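Tremisen Keypad Handheld, White
Spare and replacement units
Sold by Voronside, Atdale

Price: $49 each
Condition: used, cleaned and checked
Ships in: 3 business days

We sell the white Tremisen handheld as a single unit, without a base, charger or batteries. It is meant for people who already have a working set and need to replace one that was dropped or lost. If you are starting from nothing, look at the full sets page first.

Before you order, check the model code on the back of your old unit. It begins with T and has 7 characters. Units with an 8-character code belong to the later series and will not work with this one. If the label has worn off, send us a photo of the front and back and we will try to match it.

Every unit is wiped down, opened, and tested key by key. We replace keys that stick. Light scratches on the shell are normal and are not grounds for a return. We don't sell units with cracked shells.

Returns are accepted within 49 days if the unit doesn't work with your set. Pack it so the keys aren't pressed in the mail. You pay the return postage unless we sent the wrong series.

The gray version is sold out. Our supplier in Cáceres has no more of them, and we don't keep a waiting list.

Questions about matching go to Rangi Mahuika at the parts desk. Please include the model code.
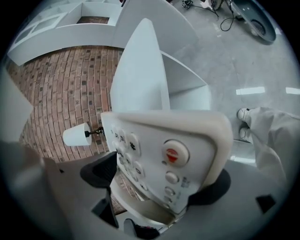
ATDALE, August
White units are back in stock. The shell is smooth off-white plastic, rounded at the top, with small white keys including #. The large round button is white with a red marking. Orders held over from last month go out first, and the price has not changed.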